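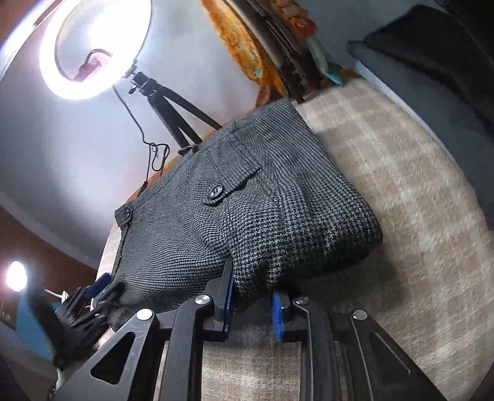

Category: Clothing care / Folding and storage

Trouser folding is the habit of turning a pair of pants into a bundle small enough for a drawer or a suitcase, and I've been keeping this entry on the Neltero home wiki going since November, so bear with me if it wanders. Most of what follows is for wool, because wool is what I own (and what I ruin).

Houndstooth is the broken check you see on a lot of gray wool trousers. It's a very forgiving cloth to fold! Small checks hide a light crease far better than a plain weave does. Button the waistband and any pocket flaps before you start. A flap left open gets pressed into a dog-ear, and steaming that out is a pain.

The usual method, which we call the Padilla fold over here, goes like this. Lay one leg on top of the other, smooth toward the hems, fold the hems up to the waist, then fold again. You want the last fold thick and rounded. I work on the carpet since it grips the fabric a bit, but a bed is kinder to your knees.

Weight matters too. My summer pair is 300 grams and goes into thirds without a fuss, while the heavy winter ones from Clonosard are 900 and really only want two folds.

Knits

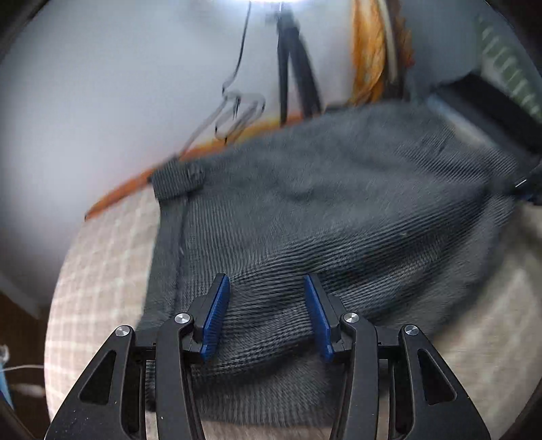 Dark gray ribbed knit, spread out on beige checked fabric.

Knits get their own section because they stretch. Never hang a heavy one by the shoulders! Spread it out, ease the soft folds flat with your palms, and keep the ribs running straight before you bring the sides in. Rolling works for thin knits, though I find the edges curl.

See also: Claltitz roll, Cedar blocks, Steaming wool

Last edited Apr 15, 2026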